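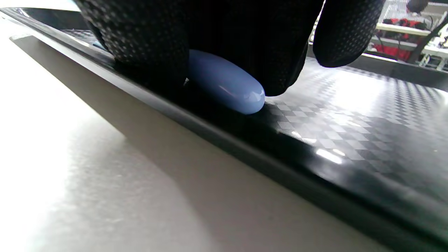 Villix has completed the first stage of automation at its sorting and packing site. This thread sets out what has changed for the people who work there, and what has not. 1/12

The work concerned is the handling of small items, capsules among them, that must be picked up, checked and placed one at a time. Until this year every step was done by hand. Staff at the benches still do a good part of it by hand, in gloves, on dark trays. 2/12

The new line, supplied by Drorkidard, now takes the standard orders. It picks, turns and places each item and sets aside anything it cannot grip cleanly. Items set aside go to the hand benches. 3/12

No position has been removed as a result of this stage. 9 employees have moved from full-time bench work to mixed duties, which means part of the shift on the line and part at the bench. All of them were consulted before the change. 4/12

Pay grades for mixed duties were agreed with staff representatives and are at or above the previous bench grade. Vasylyna Harasym led the talks for the staff side. We thank her for the care she gave to the wording on shift premiums. 5/12

Training is given on site during paid hours. Each person learns to start and stop the line, clear a jam, change the gripper pads and read the fault list. Orest Sirko runs the sessions and can be reached through the shift office. 6/12

Several employees told us that the bench had become quieter but harder. The easy items now go to the line, and the ones that reach the hand are slippery, odd in shape or marked. This is a fair point. Bench targets have been lowered to 300 items per shift while we study it. 7/12

Solomiia Vakulenko, who has worked at the benches for many years, put it this way: "I used to have a rhythm. Now I stop and look at each one. I am less tired in the hands and more tired in the eyes." 8/12

Following her comments, the lighting over the benches is under review, as glare from glossy trays was raised more than once. Short breaks away from the bench have been added to both shifts - these are paid and are not to be skipped to meet a target. 9/12

Some requests could not be met. Staff asked for a fixed rotation set a month ahead. Order volumes do not yet allow this, and rotations will continue to be posted one week in advance. The request stays open. 10/12

The second stage, covering labels and cartons, is planned for July. Uliana Chornovol will hold an open meeting for each shift before any equipment is moved. Written questions may be left at the shift office and will be answered in writing, with a copy on the notice board. 11/12

Two questions received so far concern fault reports 1848 and 1852, both relating to items dropped at the transfer point. The line was stopped on each occasion and the pads were replaced. The full reports may be read at the shift office on request. 12/12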